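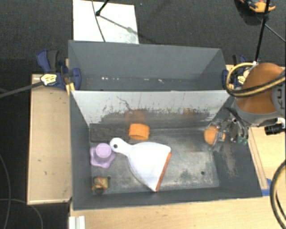 Zullden Two-Section Storage Bin: Review After One Winter

Search this site Go Clear

I bought the Zullden bin in January to keep parts sorted in a small repair shop. It cost $125 from Koyama, plus $15 shipping. The Pleltbridge bin I had before was $65 and lasted two years, so I wanted to know if paying more made sense.

Setup takes a few minutes. The divider slides down into a slot on each side and there are no screws. Mine was stiff the first time and I had to tap it in with a rubber mallet. After that it came out by hand.

Heavy stuff goes on one side: hinges, brackets, drill chucks, old casters. The other side gets whatever I need to reach quickly. I had close to 65 pounds in it for most of February and the walls did not bow. The Pleltbridge bulged at half that.

The finish is the weak point. Any divider is going to get marked up if you drop steel against it, but this one scuffs early. The scratches are easy to feel with a fingernail. They don't affect how it works. If you plan to keep it where customers can see it, buy something else.

Cleaning is easy enough. Small bits collect in the corners, so I take the divider out and use a shop vacuum with the narrow nozzle. Grease wipes off with dish soap. Do not use a wire brush on it.

The handles are too shallow for work gloves. Two people can carry it full, but I would put it on a cart. The manual is one folded sheet and the part number for a spare divider is wrong. Leltetti sells one that fits, model 515, and it's a little thicker than the original.

I would buy it again at this price. For light use the cheaper bin is fine.

Rating: 4 out of 5

18 shares
3 comments

gravelroad
Does the Leltetti divider need trimming? I read somewhere that it did.

benchdog65
Mine went in without trimming but it was tight. Sand the ends a little if it sticks.

mtn_shop
Agree on the handles. I ended up putting rope loops on mine.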